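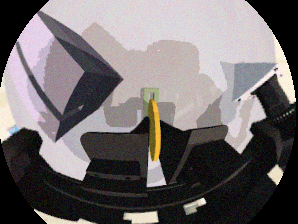
3 février 2023. Banc de chronographie, atelier Duladside

Reprise du dossier Tully : carabine de tir sportif, canon remplacé, réglages à refaire avant la saison de juin. Huit lots rechargés hier par Maeve Mac Mathúna, même amorce, même lot de poudre, seule la profondeur de siège varie. Tir sur appui à 200 m, chronographe Novum à 3 m de la bouche.

Premier lot écarté : deux vitesses manquantes, capteur mal aligné. Recalé le trépied, RAS ensuite. Les sept autres sont exploitables.

Meilleur groupement avec le lot 5. Le lot 6 est proche, mais une balle part à gauche, à retirer avant de conclure. Le lot 8 marque la balle aux rayures et l'extraction à vide est dure : abandonné. Pas de signe de pression sur les étuis, amorces encore arrondies sur les bords.

Compteur du client à 1 838 coups sur l'ancien canon. Il annonçait jusqu'à 2 000, je garde le chiffre du carnet. Érosion nette au départ des rayures à l'endoscope, le remplacement était justifié.

Vis de bascule reprises au couple après la série. La vis arrière avait bougé d'un huitième de tour. Ça peut expliquer la balle isolée du lot 6, donc pas de conclusion sur ce lot pour l'instant.

À faire :
- retirer les lots 5 et 6, dans l'ordre inverse
- demander à Trosport le délai pour les étuis, il en reste trop peu pour une troisième série
- nettoyage complet, puis deux coups d'encrassage avant mesure
- Maeve : vérifier le comparateur, le zéro dérivait en fin de journée

Cibles agrafées dans le classeur Tully, relevés de vitesse à la suite.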